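Notebook, Cell 2, disassembly and reassembly work
May, morning session
Entry by: Montri Chareonsuk
Project: Umstead

Purpose of this entry: to record the setup rules in force for desktop tower work in Cell 2 and the changes proposed to the Hemmin working procedure. Colleagues taking over the cell should read this before enabling the arm.

Status at start of session. The previous revision of the procedure allowed the tower to be placed anywhere inside the taped area, with the position corrected afterward in software. That allowance is withdrawn. During the April sessions the corrected position and the real position drifted apart whenever a chassis was nudged by hand, and the log gave no indication that this had occurred. From this entry on, a chassis that has been touched is treated as a new placement and the reference routine is repeated in full.

Electrical condition. The tower is to be disconnected from mains power before it is brought to the table. The power button is then held for 6 seconds. The power supply itself is not opened under any circumstances. It remains a closed unit for the purposes of this project, and a unit with a damaged housing goes back to the Stulero shelf with a red tag.

Orientation. Side panel off, open side up, power supply toward the front of the table. Fixture to the left of the tower, on the slats. No hand tools on the table while the arm is enabled.

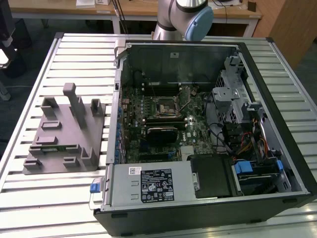 Cell 2, open tower and printed fixture on the slatted table. No cooler fitted, socket lever in view.

Handling near the socket. With the cooler off, the socket area is a restricted zone. Approach is vertical only, at reduced speed, and no lateral travel is permitted below the top edge of the case wall. The speed limit in this zone is set in the Ornix controller profile and is not to be overridden from the pendant. If a task cannot be completed at the limit, stop and write it down here.

Cables. The power wire bundle beside the drive cage continues to be our main snag risk. Proposed wording for the procedure: "Loose wiring shall be identified before the first motion and either secured or entered in the path file as an obstacle." I have asked for comments on "secured," as it does not say with what. Cable ties leave cut ends inside the case. Hook-and-loop strip is preferred for now.

Force limits. The 400 g test weight was used for the sensor check before the run. Reading accepted, initialed on the cell sheet. The check is required at the start of each session and again after any protective stop.

Entry to the cell. One person holds the enabling device and that person is the only one who reaches over the table. A second person may observe from outside the marked line. Reaching in during a pause is not permitted, as a paused program is still a live program. Use the stop, confirm the state on the display, then reach.

Run 174 was logged under these rules. Comments on the Hemmin draft are open.

Open items:
Fixture drawing needs a revision letter on the part itself.
Path file template to include a field for wiring.
Confirm who signs the cell sheet when I am away.

M. Chareonsuk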